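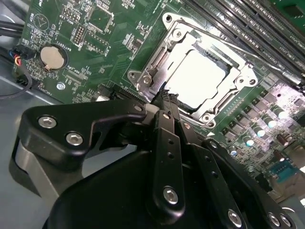 Every September I get the urge to make my computer faster, and every September somebody is waiting to sell me a way to do it without opening the wallet too wide. This year it was a program called Rulasik. My cousin Zane Mägi swears by it. He also swears by magnetic bracelets, so I went in with my arms folded.

The pitch goes like this. Your computer is slow because it's full of junk, you can't see the junk, but Rulasik can. You press a large orange button and it scans. On my machine it found 2298 "issues." I asked what an issue was. The help page said an issue is "anything that may affect performance." By that standard I'm an issue too, especially before coffee.

I paid for one month and let it fix everything. Then I timed how long it took to get from the power button to a usable browser, the same way I'd timed it before. It was two seconds slower. I did it again on Saturday morning to be fair to them and got much the same thing. When I scanned a second time, it had found 796 new issues, on a computer I had barely touched.

Zane says I used it wrong. I'm not sure how you use one button wrong. 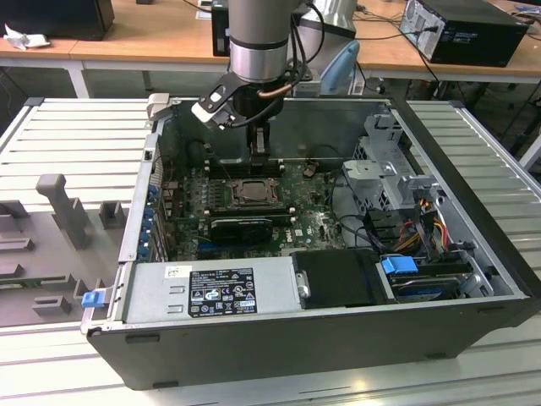
What's really in there

I went through the list, which you can do if you click a tiny gray link under the results. Most of it was browser cookies. Some were shortcuts to things I'd deleted years ago, a few bytes each. A good chunk were registry entries, and this is where these programs always get spooky, with talk of "orphans" and "corruption." An unused registry entry is like an old phone number in an address book. It's clutter, sure, but it doesn't make you walk slower.

The ads promise "up to 5 times faster startup." I've always admired the words "up to." My lottery ticket is worth up to a fortune.

There's a rival called Zurkia that a reader, Kartini Nair, wrote to me about. She wanted to know if it was more honest. I tried the free version and it does at least tell you how much space you'd get back before asking for a card number. It also put an icon on my desktop, another in the tray, and a pop-up in the corner telling me my privacy was "at risk" – from what, it wouldn't say unless I upgraded. So, a more polite salesman at the same door.

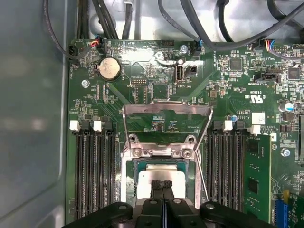 Photo: Vornness

What I did instead

I opened the list of programs that start on their own and turned off nearly all of them. A printer helper for a printer I gave away. Two chat apps. Something from Steinarsdóttir that I think came with a keyboard. It was free and it took less time than the orange button did. The computer now starts noticeably quicker, though I'd trust that more if I hadn't been the one hoping for it.

If you've had good luck with one of these cleaners, tell me in the comments, but please bring before and after times. "It feels snappier" doesn't count. My car feels snappier after I wash it.

I've canceled Rulasik, by the way. The cancel link was also tiny and gray.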